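Went to the open day at Ollier on Monday and I have so many thoughts, so buckle up, this is going to be a few posts. I signed up months ago and then almost skipped it over the parking. So glad I went!

For anyone who doesn't follow this stuff: Ollier builds arms for everyday household chores. Their newest setup is called Harketti and the chore on the program was wiping down a counter. I know, I know. I drove 18 miles to watch a counter get wiped and I would do it again tomorrow.

First surprise was how ordinary the counter looks. Pale wood grain, a bottle of water, a mug, the kind of stuff that's on mine right now (mine has more crumbs). They put the wrist camera view up on a big screen so you could follow along with what the arm sees. You get very attached to those two black fingers very fast.

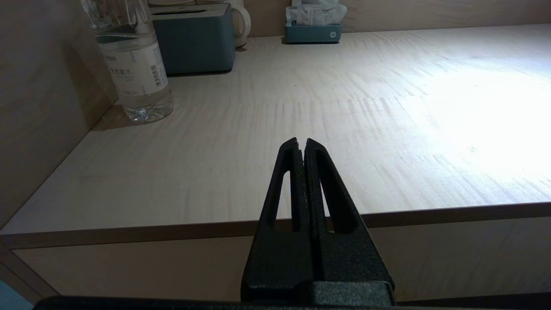 Gripper

I asked why the fingers have those long slots in the sides and got a great answer from one of the engineers: less weight at the end of the arm, and a little bit of give when they close on something. They've been through 4 versions of the finger since January. She had the old ones in a shoebox and let us pass them around. Version 2 looks like a salad tong.

The tips come down really narrow, which I wouldn't have guessed for picking up cloth. I was picturing something more like an oven mitt. But you want to pinch a fold, so a point makes sense once you think about it for longer than I had.

OK the towel. Somebody in our group asked why they don't fold it neatly first and the engineer laughed and said, do you fold yours? Fair!! A bunched-up towel is a different shape every single time, so there's no one correct place to grab it. That's the hard part of the whole job, way more than the wiping.
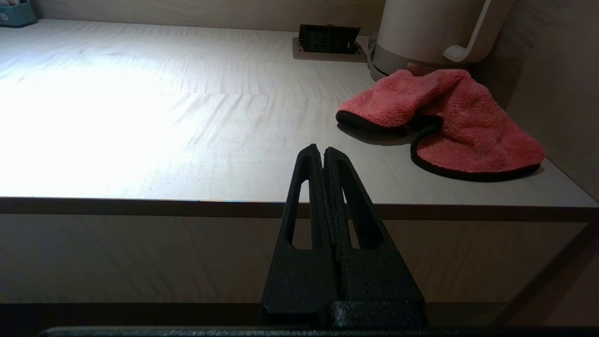
Fingers together, pink towel over on the right.

Also a thing I hadn't thought about: glare. Light bounces off that tabletop and a big patch of it goes plain white on camera. My own eyes just deal with that and I've never once said thank you. They told us they try it under different lighting on purpose so the software doesn't get spoiled.

They've logged 300 practice runs with this one chore. 300! I have not wiped my own counter 300 times with anything like that level of attention.

If you've only seen the wrist view, the wider view is kind of a shock. There's so much arm. Thick black housings, cables, a strap – and then at the end of it all, a soft pink cloth hanging down. I loved that so much. 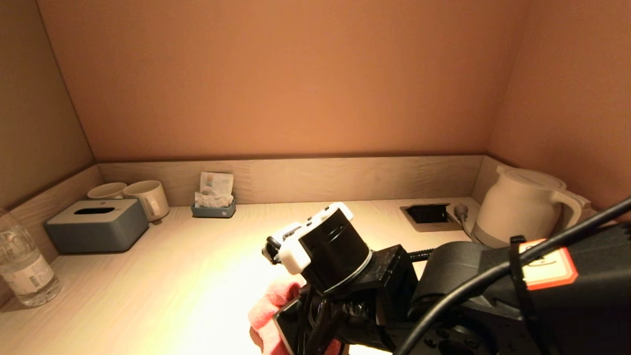 The Q&A after went long and I'd say half the questions were about when you can buy one. Answer: you can't, and they wouldn't give a year. I respect that more than a made-up date. Someone else wanted to know about stairs and got a very polite "it's an arm."

My question was about noise, as a person in an apartment with thin walls. Quieter than a blender, louder than a fridge, according to them. The motors have a sort of hum that goes up when the arm stretches out. I found it soothing but I also sleep with a box fan on.

Small complaint: groups were too big for the space. If you're short like me, get there early and stand on the left. The Björklund demo last spring had risers and it made a huge difference, so please, Ollier, borrow the idea.

Next open day is supposed to be in the fall and they want to try putting dishes away. I'm already signed up. Doors were at 5 this time and the coffee was gone pretty quickly, so eat first. Happy to answer questions if I can, but I sell flooring for a living, so keep them easy – unless they're about flooring.

Recent posts
Björklund open house: the good, the loud, the free pens
I tried to make a robot vacuum like my rug
Five demos I'd drive to again
What to ask at an open day when you know nothing
Cork floors, one more time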